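Shelf depth and the large-format book

Most fitted units are drawn for paperbacks. The Igwe range allows 300 mm of clear depth, enough for a hardback 289 mm wide to lie flat – or stand, if the compartment is tall enough.

Heavy volumes belong on the middle shelf, within easy reach. Folded linen can go higher.

A red hardcover titled "Mobilier", at the middle shelf of a white unit with open compartments.
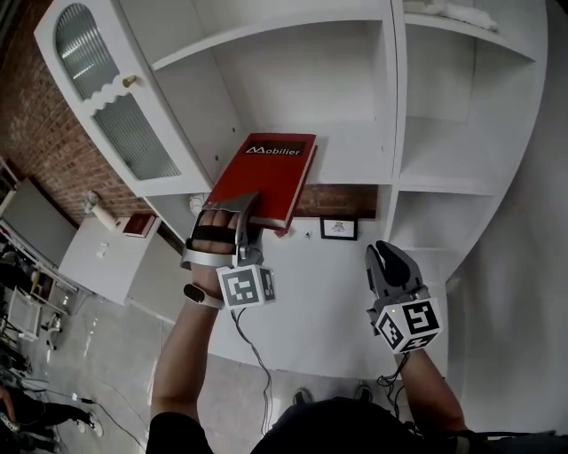

Doors and glazing

Ribbed glass hides uneven spines. Cluvell supplies it frosted.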